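The Take-Apart Bench: What Went Wrong and What We Changed

Welcome back to the Iltmont workshop pages, and thank you for all the kind messages after the last gallery. Several of you asked why things went so quiet in September, and the short answer is that we had a fault, and we stopped work until we understood it. The long answer is below, so put the kettle on!

For anyone new, Vindia is our project to have a robot arm take apart old desktop computers so that the useful pieces can go on to another life. Memory, processors, power supplies, all the bits that still have some good years in them. A person can do this with a screwdriver and a bit of patience, of course, but a person gets tired by the ninth tower and starts pulling on things they shouldn't. The arm doesn't get tired. What it does do, as we found out, is trust its own numbers a little too much.

The trouble came on run 125. The arm was closing on a power supply and the grip force reading froze. It simply stayed at the last good value while the fingers went on squeezing, and by the time the person at the bench hit the stop button, the metal casing had a dent in it and one finger joint was bent. No one was hurt, and the tower was unplugged and had been for days, as all of them are before they come near the bench. Still, it gave us a proper fright, and we were glad the button was within reach.

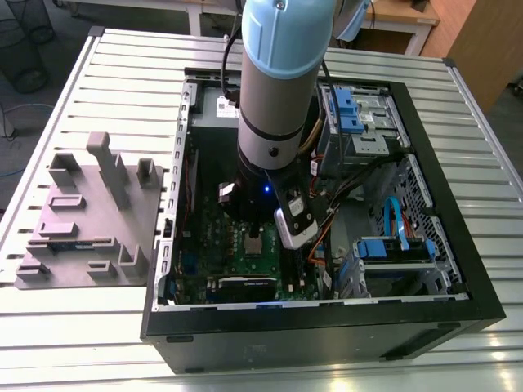

Gripper just above the processor area, with a memory module already sitting in the gray tray to the left.

Working near the processor is the part I get nervous about, even now. There are so many small components around it, and a slip of a couple of millimeters can finish off a board that had nothing wrong with it. After the fault we went back through the logs for this step as well, and I'm sorry to say we found the same frozen reading in 19 earlier runs. We had been lucky. The fingers happened to be opening each time, or holding still, so the bad number never had a chance to do any harm, and it never showed up as an error either.

The cause was dull, as these things often are. Asent, the small program that passes readings from the gripper to the arm, was written to repeat the last value if a new one failed to arrive. That was meant to smooth over a hiccup lasting a blink. We had never told it when to give up, so it would happily have repeated the same number until dinnertime.
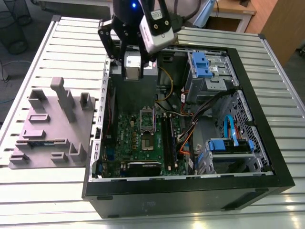
Power supplies were the natural place for it to show, being heavy and awkward to hold, with the longest squeeze of anything we lift out. So that is where most of the changes went. If two readings in a row go missing, the arm now stops where it is and waits for a person. The grip closes in small steps, with a check between each one, and the whole lift is a good deal slower than it used to be. I have grown rather fond of the slower pace, to tell you the truth, though I know not everyone at the bench agrees with me!

We also moved the stop button to the front corner of the table at Liepiņa, our back workroom, and added a second one by the door. Anyone who helps with a run now practices pressing it before we begin, with the arm moving, so that the first time isn't the time that counts. It felt silly for the first few days and now it's just part of getting started, like putting on safety glasses.

The bent joint has been replaced, and the dented power supply is on my windowsill, where it holds down a stack of papers very nicely. If you run a similar setup and your software also fills in missing readings, please do go and look at how long it is allowed to keep that up. We would be happy to share our notes on the change, and you can reach us through the contact page as always.

Page updated 14 October 2018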